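Das Tablett kommt zurück

Lange stand es hinten im Schrank, zwischen Fonduegabeln und der Kuchenform für Ostern. Inzwischen liegt das Tablett wieder auf Schreibtischen, Kommoden und Besprechungstischen. Tahmineh Kordestani führt in Prurnby einen Laden für Haushaltswaren und hat im vergangenen Jahr 1.032 Stück verkauft, die meisten davon im Oktober, wenn die Leute ihre Wohnungen für den Winter einrichten.

Gefragt sind vor allem rechteckige Modelle mit hellem Rand und einer Fläche in Bambusoptik. Sie passen auf schmale Tische und lassen sich leicht abwischen. »Die Kunden wollen darauf gar nicht servieren«, sagt Kordestani. »Die wollen, dass die Getränke einen Platz haben.« 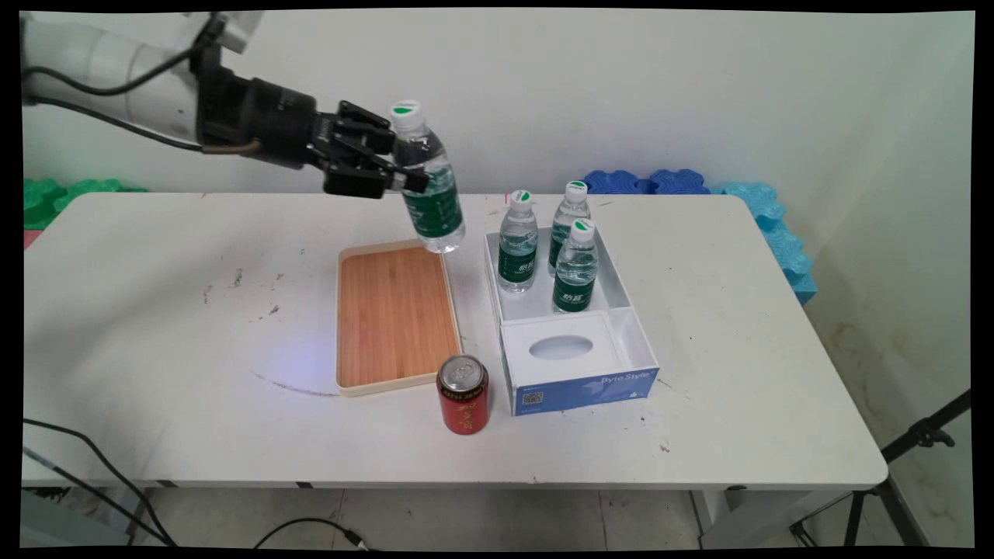 Aqeel Mohmand richtet mit seinem Büro Soltlow Besprechungsräume ein und rät zu einer einfachen Aufteilung. Der Vorrat bleibt in einer offenen Box am Rand, Wasserflaschen stehend, Etikett nach vorn. Auf das Tablett kommt, was in der nächsten Stunde getrunken wird. Dosen stellt er gern daneben, weil sie auf glatten Flächen rutschen, sobald jemand das Tablett anhebt. Bei der Größe ist er streng: Wer mehr als vier Flaschen unterbringen will, nimmt besser zwei Tabletts.

Weiße Tische sehen im Katalog gut aus, im Alltag zeigen sie jeden Kratzer und jeden dunklen Fleck. Gegen Schlieren hilft lauwarmes Wasser mit wenig Spülmittel. Scheuermilch macht die Oberfläche stumpf, und was einmal eingeritzt ist, bleibt.

Ein brauchbares Tablett kostet bei Kordestani 18 Euro. Sie empfiehlt, vor dem Kauf den Tisch auszumessen und an jeder Seite eine Handbreit frei zu lassen.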